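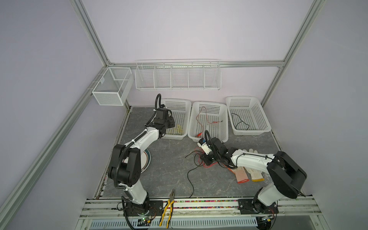 4. Setting Up Concert Recordings in Your Library

Plostia sorts music by work as well as by track. A symphony in four movements is stored as one work with four parts, and the parts stay in order when you play, search or shuffle. This section covers adding orchestral and chamber recordings, checking the work titles, and setting up playback without gaps. If your collection is mostly songs, you can skip to section 5.

Last revised: 2020-08-02

4.1 Before you start

You need:

Plostia installed and a library folder chosen (see section 2)
Your discs, or the files already copied from them
An internet connection, if you want Plostia to look up titles for you

Note: Plostia does not move or rename your original files. All changes to titles, composers and performers are kept in the library file until you choose Write Tags to Files.

4.2 Adding a disc

1. Put the disc in the drive and wait for the track list to appear in the left column.

2. Click Add Disc. Choose Lossless if you have the space. A full disc takes up to 400 MB in this format.

3. In the Type menu, select Classical. The columns change from Artist and Album to Composer, Work, Part and Performers.

4. Click Look Up. If more than one match is shown, compare the catalog number on the spine of the case with the number in the list. Reissues often have the same cover and a different track order.

5. Click Import. Do not eject the disc until the status line says Done.

Caution: If you cancel an import partway through, the finished tracks stay in the library. Delete them before you try again, or you will have two copies of the same movement.

4.3 Grouping tracks into works

Most looked-up discs arrive already grouped. Older discs and homemade recordings usually don't.

1. Open the album and click the first movement of the work.

2. Hold Shift and click the last movement.

3. Choose Edit, then Group as Work.

4. Type the title of the work once, in the top box. Leave out the movement names. For example, enter "Concerto for Bassoon and Strings" and let the part boxes hold "Allegro," "Largo" and so on.

5. Check the part numbers. Plostia takes them from the track order, so a work that begins on track 5 should still show its first movement as part 1.

6. Click Save.

Some works run from one movement to the next without a break, and the record company may have put two movements on a single track. In that case, enter both names in the same part box with a slash between them. Do not split the audio.

For a work spread over two discs, import both discs first. Then select the tracks from both and group them together. The Disc column will show where the change falls.

4.4 Composers and performers

Enter the composer's last name first, followed by a comma and the first name. If you type a name that is already in the library, Plostia will offer to complete it. Accept the suggestion where you can. Two spellings of the same composer will show up as two people in the Composer list.

Performers go in this order:

Soloist, with instrument in parentheses
Ensemble
Conductor

Use a semicolon between entries. If a disc has a different soloist on each work, enter the names for each work separately and leave the album-level box empty.

To merge two spellings, open Library, then Names. Select both entries, choose Merge, and click the one you want to keep. The library can hold up to 2633 separate names. Past that number, new names are stored but will not appear in the suggestion list.

4.5 Playback without gaps

1. Open Settings, then Playback.

2. Turn on Gapless.

3. Set Crossfade to 0. Any other value will blend the end of one movement into the start of the next.

4. Set Volume Leveling to By Work. The By Track setting raises quiet slow movements to the level of the loud ones.

5. Play the last few seconds of a movement that leads directly into the next and listen at the join.

If you hear a click, increase the buffer one step at a time. The highest setting is 18 seconds. Playback will start more slowly with a large buffer, particularly from a network drive.

Note: The Arnora and Promalau network players handle gapless playback themselves. With either of these, leave the Plostia buffer at its lowest setting. The Dong portable player does not support gapless playback with lossless files; convert a copy first (see section 7).

4.6 Shuffle

With Shuffle set to Works, Plostia picks a work at random and plays it through before picking another. With Shuffle set to Parts, it treats every movement as a separate piece. New libraries start with Works. Libraries made before the November update keep the old setting, Parts, until you change it.

4.7 Backing up

Once the titles are right, save a copy of the library file.

1. Open Library, then Back Up.

2. Choose a folder on a different drive.

3. Click Save Copy.

The backup holds titles, names, groups and play counts. It does not hold the audio. Copy the music folder separately.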